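Robotics Club — Bench and Arm Safety Checklist
Room check before powered work. August session, started 3:40 pm
Filled in by: Subira Waweru
Second check: Aleksi Rissanen
Arm on bench: Pemia (the Groder one is still in pieces, see section 6)
Mark each line OK / FIX / N/A. Comments go under the line, not in the margin please, can't read the margin ones.

1. ROOM

1.1 Floor clear between door and bench — OK

1.2 Both exits open — FIX
Chairs stacked in front of the back door again. Moved them. Whoever stacks after chess, stack on the window side.

1.3 Fire extinguisher on hook, pin in, needle in green — OK

1.4 First aid box stocked — FIX
Out of small bandages. Gloves and eye wash fine. Heikki buying.

1.5 Lights — OK
One tube flickers over the sink. Reported in spring, reported again.

2. PEOPLE

2.1 Two trained members present before power on — OK
Subira, Aleksi.

2.2 Adult supervisor in room — OK
Mr. Salinas till 5. After that no powered motion, paperwork and CAD only.

2.3 Hair tied, no lanyards, sleeves up — FIX
Two lanyards. Took them off. Same thing as last time, I'm putting a hook by the door.

2.4 Safety glasses on everyone inside the line — OK
Scratched pair went in the trash, don't fish it out.

2.5 New members had the talk — FIX
Kristýna hasn't had the e-stop part yet. She can watch and log, no jogging the arm until it's signed.

3. POWER AND E-STOP

3.1 E-stop pressed and tested, arm goes dead — OK
Tested with the arm parked and again in slow jog. Both stopped.

3.2 E-stop within reach of the operator — OK
Cable's short. If you sit on a stool you cannot reach it, so stand.

3.3 Supply cable, no cuts or crushed spots — FIX
Kink near the plug, outer jacket OK. Taped a flag on it. Replace before the Hughes meet.

3.4 No daisy-chained power strips — OK
Finally.

3.5 Label on supply readable — N/A
Label's gone. Heikki has the spec sheet in the binder.

4. ARM AND GRIPPER

4.1 Base clamps tight — OK
Quarter turn on the left one. Check again after the first half hour.

4.2 Joint covers on — OK

4.3 Gripper bolts snug, hand check only — OK
Hand check means arm OFF and e-stop in. Aleksi did it, I watched. Don't use the long wrench, thats how we stripped one.

4.4 Fingers open and close without rubbing — OK
Slight click on open. Same click as before, logged it.

4.5 Grip force on the low setting — OK
Set to 2. The number in the config file said 5, left from the block stacking run. Changed it back. PLEASE put it back when you're done.

4.6 Speed limit in software — OK
600 on the slider, this is the club limit, not the arm's limit.

4.7 Wrist camera mounted firm, cable has slack at full turn — OK
Rolled the wrist both ways by hand. Cable doesn't snag.

4.8 Home position run — OK
Ran it twice, went to the same place as far as we can tell by eye.

5. WORK SURFACE (desk items task)

Task is the desk one for the Pidadel challenge, arm goes over ordinary office stuff and has to leave it where it is unless told. So the surface gets its own section.

5.1 Nothing on the surface that isn't on the task sheet — OK
Sheet says laptop, pad, mouse. No cups ever, no phones.

5.2 Laptop lid closed before any motion — OK
Never open with the arm live. The screen is the expensive bit.

5.3 No cords across the work area — OK
Mouse has to be a wireless one. If somebody swaps in a corded mouse this line is an automatic FIX.

5.4 Layout agreed by both checkers — OK, see comment 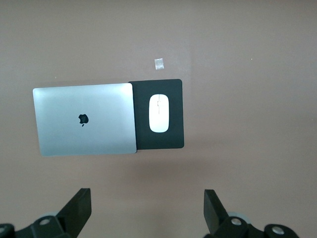
Item 5.4 — Wrist view, laptop closed, mouse on its pad, fingers open.

Comment SW: pad's left side is under the laptop. Fine for hover passes. For a pick on the mouse I'd want it pulled clear, if the arm drags the pad the laptop has something to ride on.
Comment AR: agree on picks. Hover only till it's moved.
Comment AS: Write that on the whiteboard too. People don't read this form. — A. Salinas

5.5 Tape and scraps off the surface — FIX
Square bit of tape above the pad. Peel it. If it's a marker for somebody's layout, write on it next time so we know.

5.6 Surface wiped — FIX
Couple of small specks. Not a hazard but the vision people complain, so do it with the tape.

5.7 Finger height set above tallest item with margin — OK
Tallest item isn't always the laptop. Measure the mouse as well.

6. STORAGE AND LEFTOVERS

6.1 Batteries in the metal cabinet, none on charge unattended — OK

6.2 Groder arm tagged out — OK
Red tag on, plug bagged. Don't power it "just to see". The elbow has no cover.

6.3 Tools back on the board — FIX
Missing the 4 mm hex. It's in somebodys backpack.

6.4 Screws in the tray, not loose in the drawer — FIX
Half done. Kristýna sorting while she waits on her sign-off.

7. BEFORE YOU PRESS GO

Say it out loud, operator and spotter both:
Hands out.
Stop in reach.
Slow first pass.
Spotter keeps eyes on the arm, the laptop with the code on it is the operators problem.

Open items from this check:
- bandages — Heikki Mäkelä
- supply cable — Heikki, before Hughes
- lanyard hook — Subira
- e-stop talk and signature — Kristýna Hrubý with Mr. Salinas
- tape off, wipe down — Aleksi, now
- pull pad clear before any mouse pick — whoever runs it
- hex key — own up

Cleared for: hover passes, low speed, until 5 pm.
Not cleared for: picks.

Signed S. Waweru / A. Rissanen
Supervisor: Apolinar Salinas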